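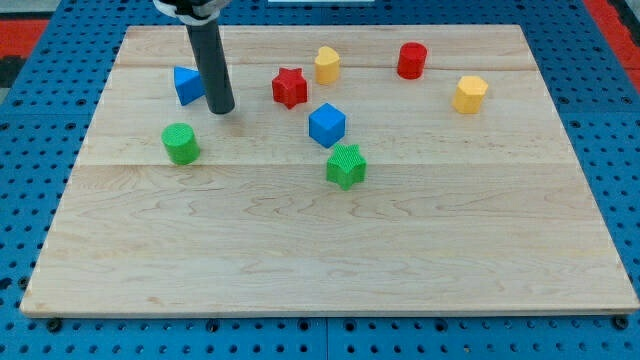

Levham, December

Figure 1. The block board with the arm's pushing rod lowered near the blue triangular prism.

3. Collecting the demonstrations

3.1 Task and workspace

All of the demonstrations in this paper were recorded on the board shown in Figure 1. The task is tabletop pushing. The arm carries a single straight rod in place of a gripper, and an operator moves it by remote control to slide colored blocks from one place to another. Every block differs from every other in either shape or color, so an instruction such as "push the red star next to the yellow heart" has only one reading. Two of the shapes, the star and the cylinder, come in two colors. We kept these pairs on purpose. An instruction that names only the shape is then ambiguous, and we use such instructions in Section 5 to see what the trained policy does with them.

The board is maple and lies on a blue pegboard table. Earlier work in our group used a painted surface, and the blocks moved differently on it from one week to the next as the paint wore. The bare wood was more even, although two plank seams run across it. A block pushed slowly over a seam can hesitate and then jump forward a little. We did not sand or fill the seams. Operators were told where they were and left to deal with them.

The rod is dark gray with a rounded tip and is held at the top by a white collar. During a session the tip stays at a fixed height above the wood, and the operator controls motion in the plane only. Raising and lowering are done by the software at the start and end of each demonstration. We tried giving operators control of height in a pilot, and most of them spent their attention on it and pushed less well.

3.2 Remote control

Operators steer the rod with a handheld controller through a program we call Favo. Moving the hand left, right, forward or back moves the tip the same way, scaled down so that a comfortable hand movement covers a short distance on the board. A trigger must be held for any motion to take place. When it is released the arm stops, and the operator can bring the hand back to a resting position and begin again.

The operator sits beside the table and looks directly at the blocks. We also tested control through a video feed from a second room. It worked, but operators misjudged how far the tip was from a block and often bumped it before they meant to. Cylinders were the worst case, as a small bump off center sends them turning away from the rod. Direct viewing removed most of these errors, and all of the data reported here were gathered that way.

The view the operator has differs from the view the policy gets. The policy sees the board from a fixed camera across from the arm's base, while the operator is free to lean and look around the rod. In some recordings the operator clearly knew the position of a block that the rod was hiding from the camera. We left these demonstrations in the set. Removing them would have taken out many of the careful approaches, in which the tip is brought close to a block and held there before contact.

3.3 Instructions and sessions

We recorded 400 demonstrations with instructions assigned in advance and 200 with free play. In the assigned set, a sentence appeared on a screen next to the operator, who carried it out and pressed a button when done. In the free play set, the operator pushed blocks as he or she liked, and a second person later wrote a sentence for each stretch of motion that seemed to have a purpose. The two sets took nearly the same effort per usable minute. Free play was faster to record and slower to label.

Blocks were not put back between assigned demonstrations. Each one began from wherever the last had ended, and this gave us a wider spread of layouts than we would have placed by hand. The drawback is drift. Operators tended to leave blocks clustered toward one half of the board, and the other half could stay bare for long stretches. When this went on, the session lead, Ivan Zhuravel, scattered the blocks again by hand with the arm parked. Scattering was logged but is not part of any demonstration.

Sessions lasted 15 minutes, followed by a break. In the pilot we had let people continue as long as they wished, and the later recordings showed longer pauses and more missed pushes. There were 9 operators in all, drawn from the Levham and Buckley sites. None had used the arm before. Each had one practice session, which was thrown away.

3.4 What operators found hard

Moving a block to a named neighbor was easy for every operator. Turning a block in place was not. The rod touches at a single point, so a turn has to be built up from small pushes on alternate sides. With the cube, most people learned to press near one corner and then go around to the opposite one. With the stars, several operators set the tip into the notch between two points and used it to drag the block sideways. We had not shown them this. It is useful and it appears often in the data, but it also produces motions that look alike for quite different instructions.

Separating two blocks that were touching was the other common difficulty. Some operators pushed the rod straight between them. Others moved the whole pair into open space first and then worked on one. The second way takes longer and fails less often. We did not ask for either one, and both are present in the training set.

3.5 Screening

A demonstration was dropped if the trigger had been released for most of its length, if a block left the board, or if the reviewer could not match the motion to its sentence. Reviewers worked from the camera recordings alone, using the Misau viewer, and were not told who the operator was. Slow or clumsy demonstrations were kept as long as they ended where the sentence said they should. Failed first attempts that were corrected within the same recording were also kept, and Section 4 describes how they are weighted during training.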